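Skarncombe tap water readings – read me first

Hello! I'm Zuweira Bonsu, and I look after this little pile of water quality readings from the Skarncombe supply area. 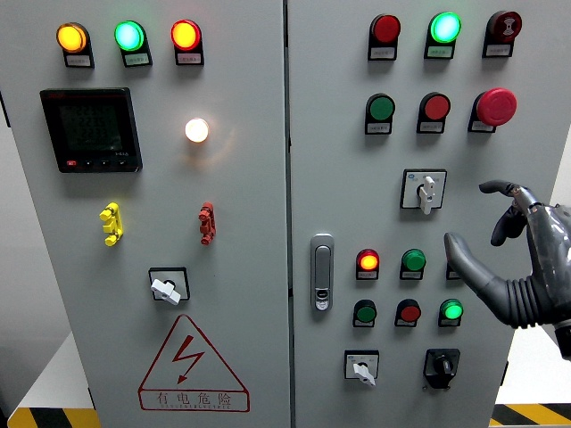 It started as a spreadsheet I kept for myself after we moved here and the kettle furred up in a fortnight. Then the people up at Kandell wanted a copy, then a chap from the Krasniqi bakery (hard water does things to dough, apparently!), so I tidied it up and put it where anyone can get at it.

Last updated: 2024-02-11

What's in it

There are 1019 rows in readings.csv, one for each sample. The columns are date, street, hardness, free chlorine, pH and notes. Hardness is in mg/l as calcium carbonate and chlorine is in mg/l. Streets only, no house numbers – please don't ask me for them.

sites.csv lists the streets and which side of the reservoir they're fed from. I worked that out from the old supply map, so treat it as my best guess.

How the samples were taken

Cold kitchen tap, run for 2 minutes, then a clean bottle filled to the top. Hardness was done with a drop kit and everything else with a handheld tester. If someone has a softener or a filter jug it says so in the notes, and you'll probably want to leave those rows out.

Things that will trip you up

The December readings for chlorine are a bit of a mess. My tester was drifting and I didn't spot it until I'd done a whole batch, so those are marked "suspect" in the notes. I've left them in.

Anything over 200 for hardness I tested again, and only the second figure is kept. Blank means not tested, it doesn't mean zero!

Stusis is the script that joins the two files and draws the charts. It takes 10 seconds on my old laptop. Run it from the same folder as the files or it sulks.

Using it

Help yourself, just say where you got it. It's a hobby set and no use for deciding whether your water is safe – ring your supplier for that. Corrections very welcome, especially for the streets below the church, where I've hardly any samples.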